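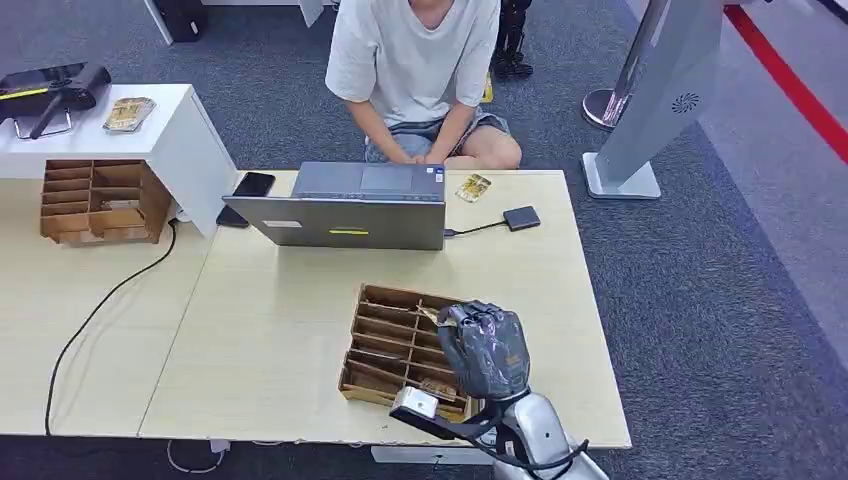 第14期

Codlow 方言语汇集 说明文件

概述

Codlow 方言语汇集收录 Rano 河谷一带的口语词汇、短语和例句，共3415条。材料来自录音转写和旧笔记本抄录，录音部分涉及77位发音人。本文件说明数据的来源、字段、已知问题和使用条件。更新日期为2023年2月25日。

第13期及以前的版本仍可下载，但不再修订。新旧两版的词条编号不一致，引用时请写明期号。

文件组成

entries.tsv 词条主表，一行一条
examples.tsv 例句，用词条编号与主表关联
speakers.tsv 发音人信息，已去除姓名和住址
sources.tsv 笔记本和录音的来源清单
changes.txt 各期改动记录

所有文件均为UTF-8编码，制表符分隔，首行为字段名。录音本身不在发布范围内，需要另行申请。

主表字段

id 词条编号，六位数字，不连续
form 词形，按本项目拼写规则书写
variant 异体，多个异体之间用分号隔开
pos 词类
gloss_zh 中文释义
gloss_en 英文释义，部分词条为空
area 使用区域，取值为上游、中游、下游或不详
source 来源代码，见 sources.tsv
status 审核状态，取值为 ok、check 或 old

status 为 old 的词条只见于笔记本，录音中没有出现。这类词未必已经不用，只是没有录到。

来源

录音由 Eero Juntunen 主持采集，每段最长不超过两小时，内容以农事、渔具、饮食和亲属称谓为主。发音人先看图说词，再自由谈话。看图部分的词条质量较整齐，自由谈话部分的例句较多，但转写错误也多。

笔记本部分由 Joonas Kinnunen 整理。原件共153册，其中有几册受潮，字迹模糊，认不出的字在 form 字段中用问号代替。抄录时保留了原作者的拼写，统一后的写法放在 form，原写法放在 variant。来源代码中的 K 表示 Kinnunen 笔记，E 表示 Ekar 村学旧藏，R 表示录音。

转写与审核

每段录音由一人转写，另一人对听。两人意见不同时，先查同一发音人的其他录音，仍不能确定的标为 check。长短元音的区别在上游比较清楚，在下游常常听不出来，因此下游词条的元音长度不宜用来做统计。

重音没有标注。早先试标过一批，前后不一致，已经全部删掉。

释义先写中文，再译成英文。英文释义没有经过母语者审读，鱼类和植物名称尤其要小心。凡是查到学名的，学名写在中文释义后面的方括号内。没有学名的词条，请不要根据英文释义反推物种。

第14期的改动

合并了重复的亲属称谓词条，被合并的编号不再使用。
修正了 area 字段中把 Ekar 误归为上游的问题，现在归入中游。
examples.tsv 增加 time 字段，记录例句在录音中的起始时间。
天气类词条的词类重新核对过，原来标为副词的一部分改为动词。
删去了来源不明的谚语，待查到出处后再补。

已知问题

发音人年龄偏大，年轻人的用法基本没有反映。
下游材料少于上游，不能据此比较两地词汇的多少。
借词没有单独标记。有些词的来源在笔记本里有说明，这些说明放在 sources.tsv 的备注栏，没有逐条核实。
variant 字段里偶尔混有全角分号，程序读取时请一并处理。
个别例句只有转写，没有译文。
旧地名的写法前后不一，下一期计划统一。

读取提示

用电子表格软件直接打开 entries.tsv 时，编号前面的零可能丢失，请把 id 列设为文本格式再导入。examples.tsv 中的例句含有引号，读取时应关闭引号解析，否则会出现串行。

使用条件

可用于教学、研究和词典编写，注明出处即可。商业出版请事先来信。不得尝试还原发音人的身份，也不要把 speakers.tsv 与其他名册比对。有发音人或其家属要求撤回材料时，相应词条会在下一期删除，使用者应同时删除本地副本中的对应内容。

引用格式

Juntunen, E. 与 Kinnunen, J. 编：《Codlow 方言语汇集》，第14期，2023年。

勘误

发现错误请写明期号、词条编号和字段名，有录音或书面依据的请附上。七月以前收到的勘误并入第15期，之后收到的顺延。只涉及拼写规则本身的意见另存一份清单，不在词条里逐个改动。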